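Tullcombe College of Hospitality Studies
Housekeeping Operations, Level 1
Handout 6: Folding and Sorting Garments on a Bed Surface

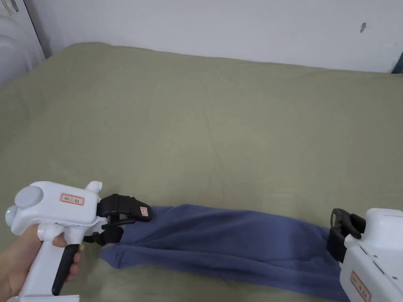

Guest laundry and staff uniforms are often finished in rooms where no folding table is available. In those rooms the bed is the working surface. Students are expected to know how to prepare it, how to lay out a long garment, and how to leave the bed in good order when the work is finished. The material in this handout will be assessed in the practical session in Gronby Hall.

1. Preparing the surface

The bed must be made before folding begins. Use a fitted sheet or a flat sheet pulled well over the mattress edge. A plain sheet in a single color is preferred, as lint and loose threads are easier to find on it. Navy garments show well against olive green, tan or light gray. They are harder to inspect on black or dark blue.

Smooth the sheet from the center toward the sides. Faint wrinkles are acceptable. Deep creases should be worked out by hand, and pillows and blankets are to be placed on a chair or shelf, never on the floor.

2. Laying out long items

Trousers, long towels and table runners are laid out lengthwise across the bed and held at both ends. The item is drawn straight with light, even tension. Pulling hard at one end will twist the side seams and may stretch a waistband. Soft folds along the length can be left until the item is flat; they are then pressed out with the palm, moving in one direction only.

Dark cotton should be checked at this stage for faded areas, particularly at the knee and along old fold lines. Fading is recorded on the garment slip under "Condition on receipt." It is not treated as a stain and is not to be rubbed or spotted.

3. The standard trouser fold

Close all fasteners and empty the pockets.
Bring one leg over the other so that the inseams meet.
Tuck the seat point inward to make a straight edge.
Fold the hem up to the waistband.
Fold once more in the same direction, or twice for narrow shelves.

The finished fold should measure no more than 20 centimeters across for the Anghel shelf units used in the training rooms. Items for guest return are folded once less and placed in a flat bag.

4. Sorting and stacking

Stacks are built at the foot of the bed, heaviest items at the bottom. Keep guest laundry and uniforms on opposite sides of the bed at all times. A stack that leans when the mattress is touched is too tall and must be divided.

5. Closing the room

Remove the stacks, brush the sheet toward one corner and tighten it again. Sheets used as a work surface go to the laundry at the end of the shift, even when they look clean - this applies to training rooms as well as to occupied floors.

Assessment

The practical carries 50 marks, of which 20 are given for the condition of the bed at the end of the exercise. Garment slips are available in Room 133. Further reading: Jurthorpe Linen Manual, section on dark cottons.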